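Weda Two-Arm Recording Station

I've been building these since June last year, and the Weda is the one I'd want in my own workshop. It's a bench for collecting demonstrations with soft, annoying things like clothes – two arms, a closed-in white work area and a wood-grain top, all arriving bolted together.

Laundry is what most buyers ask me about, so that's what I test with. Dark cloth is the hard bit. Hems and creases nearly vanish on black, and your policy only learns what your cameras can pick up. 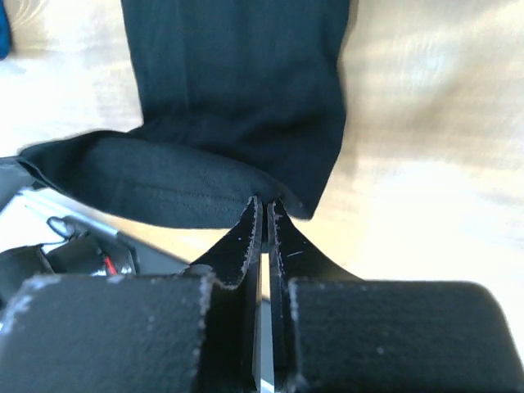

I'd plan on 200 episodes per garment before you train anything. You can get by with fewer if you're only after one fold, but mix up the starting positions or you'll be sorry later. My own sessions run 60 minutes, then I stop for tea and bin the bad takes while I still remember them.

Recording goes through Idik, our logging software. Each episode saves the joint positions and every camera view on the one clock, and you can tag a take as good, bad or "ask Peiyu". (Peiyu Xie wrote it and answers the support email too!) 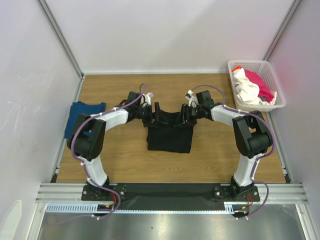 What you get

Two arms with grippers, mounted
Wrist cameras plus a fixed overview camera
Idik licence, 3 seats
Spare finger set – the black coating does wear, so I throw these in

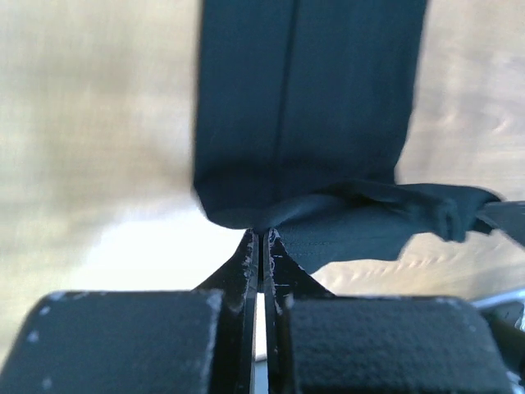 Wrist view, fingers closed on dark fabric.

Stands are made to order by Potgieter, and shipping is through Fivetier. Colour choices for the base are coming.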